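Foire aux questions – Surfaçage et contrôle des pièces tournées
Atelier Wilham, service technique
Mise à jour : 27/05/2023

Quelles pièces acceptez-vous en reprise ?
Disques, flasques, brides et couronnes en acier, en fonte ou en alliage d'aluminium, jusqu'à 400 mm de diamètre extérieur. Au-delà, la demande est transmise à l'atelier Falleretti, qui établit son propre devis. Les pièces revêtues (chrome dur, nickel chimique) ne sont pas reprises.

Faut-il joindre un plan ?
Oui, coté et tolérancé, au format PDF. À défaut de plan, une pièce modèle est admise ; le relevé dimensionnel est alors facturé en supplément.

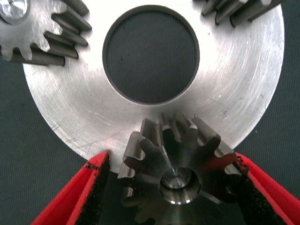

Comment la rugosité est-elle spécifiée ?
Par le paramètre Ra, en micromètres, avec indication de la direction des stries si elle a une incidence fonctionnelle. Une face dressée au tour présente des stries concentriques autour de l'alésage, bien visibles en lumière rasante ou vive ; elles ne constituent pas un défaut. Les fines rayures qui coupent ces stries en diagonale relèvent en revanche de l'aspect, et leur acceptation doit figurer à la commande. Sans mention particulière, nous appliquons la classe d'aspect 2 de notre cahier interne.

Dans quel sens mesurez-vous ?
Perpendiculairement aux stries, donc selon un rayon. Une mesure tangentielle sous-estime la valeur de Ra et n'est pas recevable en cas de litige.

À quelle température les contrôles sont-ils effectués ?
À 20 °C, après stabilisation de la pièce. L'humidité relative du local est maintenue sous 50 %. Les pièces en aluminium demandent une attention particulière, leur dilatation étant nettement supérieure à celle de l'acier.

Comment emballer les pièces avant l'envoi ?
Dégraisser, sécher, puis appliquer un film d'huile de protection. Chaque pièce est emballée séparément – papier anticorrosion, puis mousse ou carton ondulé. Les faces usinées ne doivent jamais se toucher.

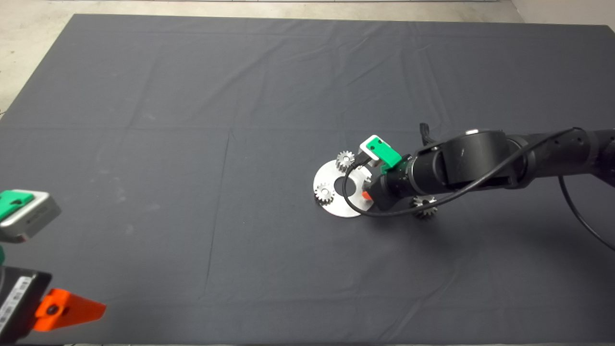 Le papier journal est à proscrire : il retient l'humidité et peut marquer les surfaces. Pour les pièces lourdes, prévoir une caisse calée, avec le sens de levage indiqué sur deux côtés.

Fournissez-vous un procès-verbal de contrôle ?
Sur demande, à formuler avant le lancement de l'usinage. Le document mentionne les cotes relevées, l'instrument employé et l'incertitude de mesure. Les PV sont archivés dans la base Cuvow et restent accessibles avec le numéro de commande.

À qui adresser une réclamation ?
À Matěj Vondráček, responsable métrologie, en rappelant le numéro de commande et la cote contestée. La pièce doit être conservée en l'état – ni retouche, ni polissage.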